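Home Forums Fixed Arms Grippers & End Effectors Faults and Near Misses Search Log in

Gripper stays closed inside the bin after a force stop

mengal_bench wrote:

Posting this as a fault report first and a question second. We run a single black arm over a white table, sorting mixed household objects in and out of a small plastic bin. The bin has an open top and a cutout handle on one side. The arm comes in from the right and the gripper goes down into the bin from above.

The problem: on some picks a finger catches the bin wall. The force limit trips, the arm stops, and the gripper keeps holding whatever it was holding at that moment. If that is the rim of the bin, it stays clamped on the rim. Clearing the stop from the pendant brings the arm back up to its travel height with the bin still attached. Last week it lifted the bin, carried it toward home and let go halfway. It landed on the floor. No one was hurt, but one of our people had been reaching in to straighten the objects and had pulled her hand out a second or two before.

I count 11 force stops in 60 runs. Of those, 4 ended with the gripper closed on plastic.

What I want to know is whether people open the gripper automatically on a force stop, or leave it closed.

himel77 wrote:

Leave it closed. Opening on a stop drops the load, and with a heavy part that is worse than what you have. Every cell I have worked on holds grip through a stop.

Your real fault is that the recovery moves the arm without knowing what is in the fingers. Fix that.

mengal_bench wrote:

The loads here are light. Snacks, drinks, a plush toy, fruit. The heaviest thing on the table is a full bottle and I would take a dropped bottle over a flying bin.

himel77 wrote:

You say that now. Then someone puts a glass jar on the table.

torque_and_tea wrote:

What does your approach look like? Straight down, or at an angle? And where is the bin relative to the other stuff? If it is near the back of the table you may be reaching farther than you think and the wrist tilts at the end of travel. We had this at Birkberg. The tilt was small but it was enough to put one finger outside the opening.

mengal_bench wrote:

Straight down as commanded. The bin sits near the back, right of center. Layout from our setup notes, which I have permission to repost:
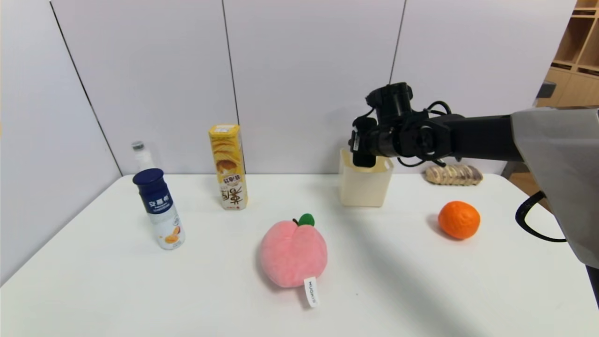

Waqas Bangash
Test Technician, Altthorpe

Bin position is not fixed to the table. It is placed by eye at the start of each session and can shift when the fingers brush the walls. The pastry behind and to the right of it is in clear wrap and slides easily. Keep the mandarin forward of the bin so it does not roll under the forearm. After any force stop, do not reset until a second person has looked at the fingers from the side.

That last line is there in the notes and we skipped it. The person at the pendant was alone on the shift. I am not going to argue that one.

torque_and_tea wrote:

"Placed by eye" is your answer, or most of it. One finger is down in the bin there, so you don't have much room to be wrong. Put two strips of tape on the table and a low stop block behind the bin. It costs nothing. Then rerun your 60 and see what is left.

I would also look at the cables near the gripper. They loop out around the joints quite a bit. I can't tell from one photo if they touch anything, but I would want to watch them on the way down. A cable dragging on the rim will show up as side force and you will chase it for days thinking it is the finger.

mengal_bench wrote:

Had not thought about the cables. Will check with the arm in slow mode.

We resist taping the bin down because the whole point of the test is that the bin moves. A fixed bin makes the numbers look good and tells us little.

himel77 wrote:

Then tape it for the fault hunt and untape it for the test. Two different jobs.

old_relay wrote:

Going to disagree with himel77 on the grip. Holding through a stop makes sense when gravity is the hazard. With light items over a table the hazard is stored force. A gripper clamped on a plastic rim is bending it, and when it lets go the bin jumps. I would rather have it relax to zero force on a stop, without opening all the way. A trapped object stays about where it was and the rim comes free.

You also need to think about the person. If a hand is in there when it trips, a gripper that stays closed is the wrong design, full stop.

himel77 wrote:

If a hand is in there your problem started earlier. Why is anyone reaching in with the arm powered?

old_relay wrote:

Because people do. You can write the rule and you should, but the machine has to be safe on the day the rule is broken. The OP just told us about that day.

himel77 wrote:

Fair. I still would not ship it as the default. Make it a setting per object class, and set the recovery so it cannot move up with the fingers closed unless the operator confirms.

mengal_bench wrote:

Update, 23 Jan 2018.

Checked in slow mode. The cables clear the rim, but not by much. We tied the lowest loop back and it no longer swings.

Commanded position and real position differ by 4 mm at the back of the table. The wrist is tilting as torque_and_tea said. We recalibrated and most of the error went away.

With the bin taped, no force stops in 54 runs. With the bin free again we still get them, fewer, and they all look like real contact with the wall. So the detection is fine and the recovery was the fault.

The recovery now relaxes grip first, waits, then asks for a confirm before any upward move. The confirm button is out of reach of the table, so you can't press it with a hand near the bin. No one works the pendant alone.

old_relay wrote:

Good. What does it do if power drops during the wait?

mengal_bench wrote:

Brakes come on and the fingers stay where they are. You can pull them apart by hand but it takes some effort. I have not tested that with anything in the grip yet.

torque_and_tea wrote:

Test that one before March if you are moving to bigger bins. Ours behaved differently with a load on.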